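Zosbridge Public Television
News and Programming Board
Minutes of Regular Meeting, 10/2/19
Station conference room

1. Call to order

The chair called the meeting to order at 6:05 p.m. A quorum was present. The news director, the archive manager, the evening news producer and the business manager attended as staff. The production manager was absent with notice.

2. Approval of agenda and prior minutes

The agenda was approved with one change: the studio lighting item was moved to the next meeting at the request of the production manager. The minutes of the last regular meeting were approved with a correction. Under Weather Desk, "contract renewed" should read "contract extended through April."

3. News director's report

The evening newscast has moved back to its half-hour length after the summer schedule. The early reaction by phone and email has been mostly favorable. Several viewers asked for the school sports scores to go back to the first half of the program. The news director said the scores will stay where they are through the end of the football season and the order will be looked at after that.

The newsroom has one open reporter position. Interviews have been held and an offer is expected shortly. Until the position is filled, county government meetings will be covered by the weekend reporter.

The captioning problem on the noon broadcast was traced to a faulty encoder. Dorkska, which services the equipment, replaced the unit under the existing agreement at no charge to the station.

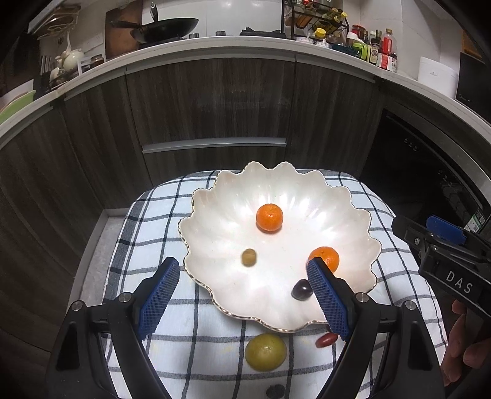
Fruit bowl on plaid tablecloth

4. News archive transfer

The archive manager reported on the transfer of newscast tapes to digital files. The collection held in the basement includes 570 tapes from the station's early newscasts, many with handwritten labels only. Tomić, the transfer vendor, has returned the first shipment. Of the tapes in that shipment, 49 were played and copied without trouble and 22 need cleaning before another attempt is made.

The vendor's price for cleaning is separate from the transfer price. The business manager said the archive line can cover cleaning for this shipment but would not cover the same rate of problem tapes across the whole collection. A board member asked whether the worst tapes could be set aside and done last. The archive manager said the oldest tapes are also the ones most likely to get worse in storage and recommended doing them first.

There was discussion of which programs matter most. Members mentioned the flood coverage, the mayoral debates and the early interview series. The news director asked that interviews with local people come ahead of studio segments, as the newsroom gets requests for these from families and from other stations when a well-known resident dies.

Motion to pay for cleaning of the tapes in the first shipment from the archive line, and to ask the vendor for a written price on the rest before sending more. Seconded. Carried, none opposed.

5. Policy on reporting deaths

The news director presented a revised draft of the policy on reporting the deaths of public figures, including current and former on-air staff. The main points of the draft are:

A death is not reported on air or online until confirmed by the family, a funeral home, a hospital spokesperson or a public official. A post on social media does not count as confirmation, even from a relative's account, unless the newsroom has spoken with that person.

Cause of death is given only when confirmed and when the family or an official has released it. 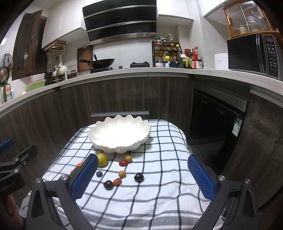

Prepared obituaries are to be reviewed once a year. The evening news producer said that some now on file list jobs and addresses that are long out of date. They are kept in Lola, the newsroom script system, where any staff member can open them. The producer asked that access be limited to editors, to lower the chance of one being published by mistake. The news director agreed and will make the change.

A member asked how the policy applies when a national network has already reported a death. The news director said the station may report it with credit to the network, and must update the story if the network does. The member asked that this be written into the draft. Agreed.

There was disagreement over the length of time an online obituary should stay open to reader comments. One member wanted comments closed from the start. Others felt that former viewers and coworkers use the space to share memories. The draft was changed to allow comments for 2 weeks with review by an editor before posting.

Motion to adopt the policy as amended. Seconded. Carried with one opposed.

6. Public comment

One viewer spoke in favor of rerunning the early interview series once it is available. The chair referred the request to the program schedule discussion.

7. Adjournment

The meeting was adjourned at 7:40 p.m.

Respectfully submitted,
Recording Secretary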